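Home Lessons Interviews Sheet music Contact

Ambros Gasser doubts you will learn the accordion in 21 days

Ambros Gasser has taught accordion in Kelham long enough to be rude about adverts. The one on his table promises a full repertoire in 21 days. "Which repertoire?" he says. "Two waltzes with the left hand missing?"

I had come to ask whether the Vomine app, which listens while you play and marks you out of 400, is any use to a beginner. He tried it in March and scored 796 over two attempts. "I played badly on purpose the second time. It liked me just as much."
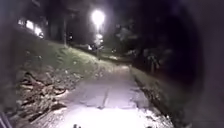
Lastar, who uses the app daily, told me the marks are beside the point and that it gets her to pick the instrument up after work. Gasser accepts that, up to a point. He wants to know what she plays once it is up.

His own pupils spend the first weeks on the bellows. No tunes, just long notes, in and out, until the sound stops wobbling. Some leave. I asked if that bothered him. "It bothers my bank," he said.
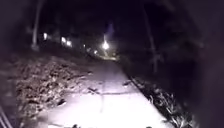
The path after dark

I pressed him on his own claims too. His leaflet says anyone can learn, and I am not sure I believe it. He thought about that for a while. "Anyone can learn something. I should perhaps print that."

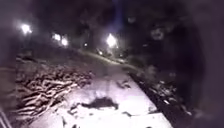
Buying a first instrument

He is no softer on shops. An old Ortner with leaking bellows will put a beginner off faster than any teacher, he says, and a new one costs more than most people should spend before they know they like it. He suggests hiring. He also hires them out, which I pointed out. "Then hire from somebody else," he said. 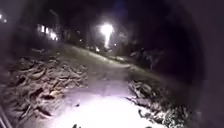
Snow on the path, with leaves and twigs to the left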